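Re: [housekeeping] Bin liners in the bedrooms
From: Kwaku Opoku
Date: 10/09/2021
2 min read

> We're still getting rooms at Prorkside where the old liner has been left on the furniture or bits of it on the carpet. Can somebody write down how the bin is meant to be done? Also, do we carry on with the Plimar bags or go back to the other ones? I need to put the order in.

I'll take the bags first. Carry on with Plimar. They come 500 to a box and one box will see us through to November. The others were a bit cheaper but they split at the rim when you folded them over, and then the whole thing slid down inside the bin.

Now the bin itself. It lives on the carpet between the bed and the sofa, near the nightstand, so people can reach it from either side. Most of what goes in is wrappers and other bags, which puff up over the top and look fuller than they are. Change the liner anyway. 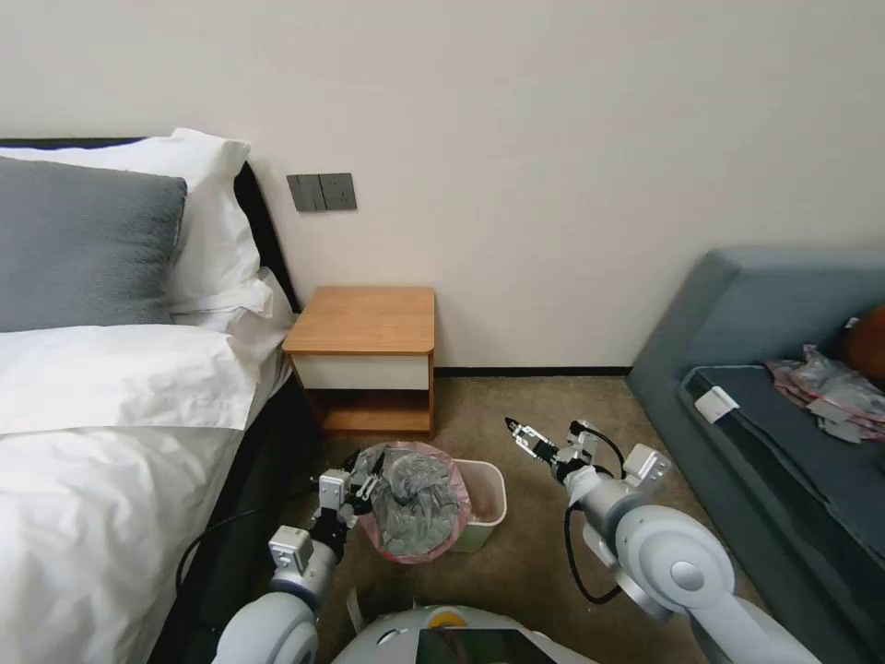 Press the rubbish down before you lift the liner, and gather the rim in from all sides. If you pull from one side only, the small stuff drops out on the floor and you are picking it up by hand. The order I'd like everyone to keep to is:

1. Make the bed first, with the grey pillow in front of the white ones. Anything that comes out of the bedding can then go in the old bag.

2. Lift the old liner out, tie it and take it straight to the trolley. The nightstand is not a place to park it. The top gets wiped before the bin is touched and I don't want it wiped twice.

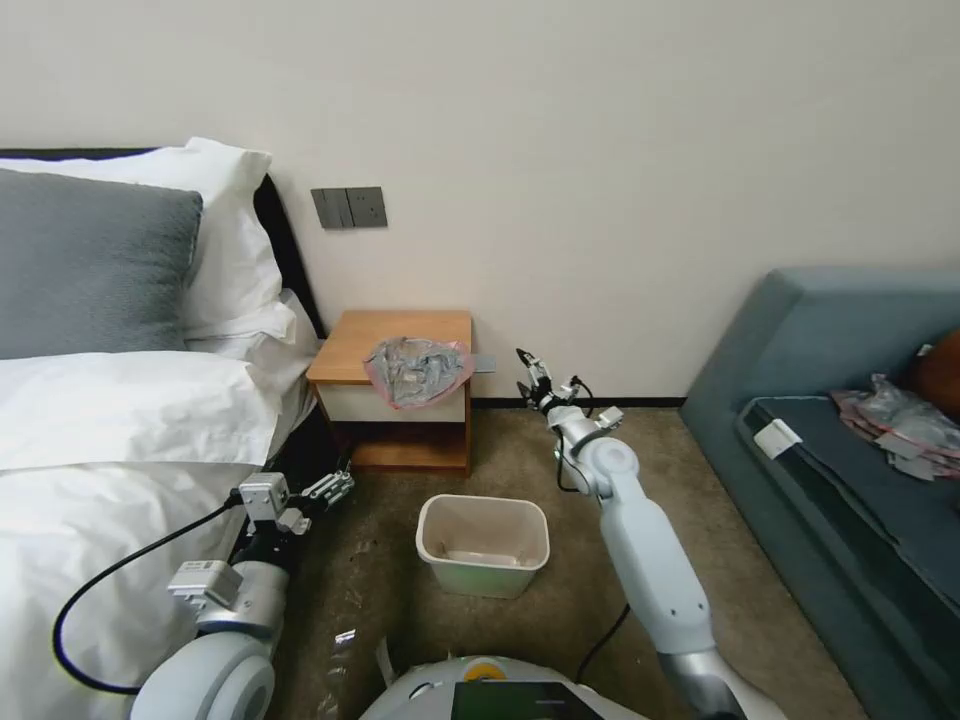

3. Look over the carpet for scraps of clear plastic. They hardly show against the beige. Marks on the carpet go on the Workik sheet with the room number.

4. Put the new liner in and fold the rim over the outside. Hold the bin on both sides while you settle it.

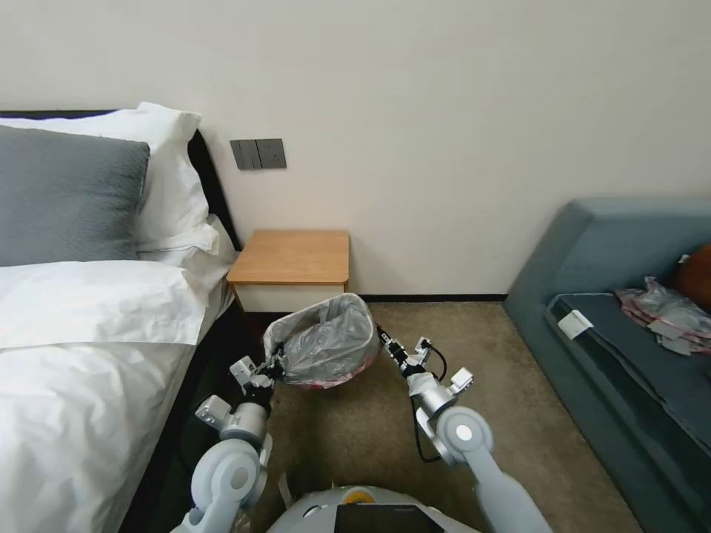
A bit of bunching round the top is fine as long as the liner reaches the bottom. Leave the nightstand clear when you go.

I've asked Fukuda for a price on spare bins and will post it here when it comes.

Kwaku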